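The Pink Cart Theory of Getting Organized
2 May 2026

I own thirteen pairs of scissors. I know this because last October I went looking for one pair, couldn't find any, bought a new one on the way home from the dentist, and then over the next few weeks the other twelve came wandering back from wherever scissors go. One was in the freezer drawer, with the peas. I've stopped asking.

So when my editor wanted a piece about shared work tables (who keeps them tidy, what they cost, why some of them stay nice and others turn into a landfill by lunchtime) I said yes before she'd finished the sentence. I wanted to see how other people do it. I wanted to steal their ideas, mostly.

I started at Gunau, a big open workshop out past the rail yard in Gramstead. I'd driven by it for years thinking it sold tires. It's one very large room with a ribbed white ceiling and long tube lights, shelving down one side and a staircase at the back, and in among all that is a long white table. And on the table is a pink desk organizer. Pink! In a place where pretty much everything else I noticed was white, gray or black. I loved it immediately, the way you love a dog tied up outside a bank.

It's a cart style of thing with open shelves, and the shelves hold papers and folders. In front of it there's a clear pen holder with green and yellow pens and rulers, and a blue pen leaning out like it's waiting for a bus.

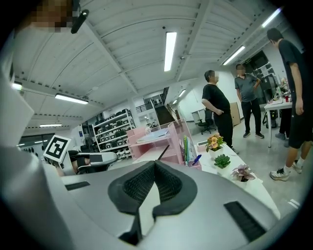

Pens walk, one reader wrote in after I mentioned the piece in my newsletter, and they only walk in one direction, toward whoever has the deepest pockets. Put out cheap ones and keep the good ones in your bag. The same reader also wanted me to know that rulers never walk. I can't fault either point. I've had the same ruler since seventh grade and I've never once bought a pen I still own.

Back to the cart, because I've got opinions about open shelves now. I spent years believing in drawers. Drawers look so calm from the outside! You shut them and the room is clean and you feel like a person with a retirement plan. But a drawer on a shared table is a place where paper goes to be forgotten, and I say this as a woman who recently found a gift certificate for a restaurant that closed in her own kitchen drawer. With open shelves you see the mess building. It annoys you a little every time you walk by, and sooner or later you pull out the folder and deal with it.

Color helps too, more than I expected. If you tell somebody "it's in the organizer," they have to look around for an organizer. If you tell them "it's in the pink thing," they go straight to the pink thing. I tested this at home with my family and a mustard yellow magazine file. Before the yellow file, permission slips lived on the fridge, under the fruit bowl and in the car. Now they live in the yellow file, or at least most of them do, and I get asked where stuff is maybe half as often. My daughter calls it the mustard. "Is it in the mustard?" It's usually in the mustard.

Then there's the price side of things, which my editor was very firm about. I went through the Espiritu catalog one evening with a cup of tea and came out shaken. They have a rolling desk station in walnut, with felt trays and a brass rail to hang things from, and it costs 793 dollars. It's gorgeous. I'd like to be buried in it. But I kept picturing it with my actual stuff in it, the dead batteries and the takeout menus, and I closed the tab.

At the other end I bought a Jarnex tabletop rack for 38 dollars, in white, with five shelves and a little lip along the front of each one. It came flat, took me most of a podcast to put together, and I got one shelf in upside down and left it that way. I've been using it for nine weeks. The top shelf is for things that need an answer, the second is for things I'm pretending don't need an answer, and the rest is printer paper. I wish it were deeper, since folders stick out the front by about the width of a thumb. Otherwise I've got no complaints, and nothing has slid off it, even with the cat involved.

What I keep coming back to, though, is where you put the thing. My first mistake with every organizer I've ever bought was shoving it against a wall, in a corner, out of the way. Out of the way is exactly where I never go. The pink at Gunau pulls your eye from clear across the room, and it's got people near it. There's a pink counter too, with a man in a black T-shirt standing behind it and a couple of others close by, one with his head down, all of it out in the middle of the floor with space to walk around. I came home and dragged my own table eighteen inches out from the wall. The outlet's a stretch now and I've had to run an extension cord under the rug, but I can get to the rack from both sides.

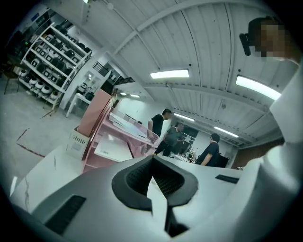
So what goes in an organizer on a table that several people share? Only what gets used at that table, and that means current papers, a few folders with big plain labels, pens, a ruler, and scissors if you can hold on to them.

Everything else needs a home somewhere else, and this is the part where I fall down. I'm great at the rack. I'm terrible at the "somewhere else." Last weekend I cleared off the whole table, wiped it, stood there admiring it, and then realized I'd put everything on the piano. The piano was tidy before. It's a slow process!

I did make one more change, and it's a small one. I swapped my old coffee mug of pens for a clear holder, the kind you can see right through, so now I can tell at a glance when the good black ones are running low. I tossed anything that didn't write on the first try. It was a big pile. Then I went around the house with a shopping bag and rounded up the scissors, kept three at the table, and gave the rest to my daughter's school, who seemed a little surprised to get them.

I'm down to two already. I haven't checked the freezer.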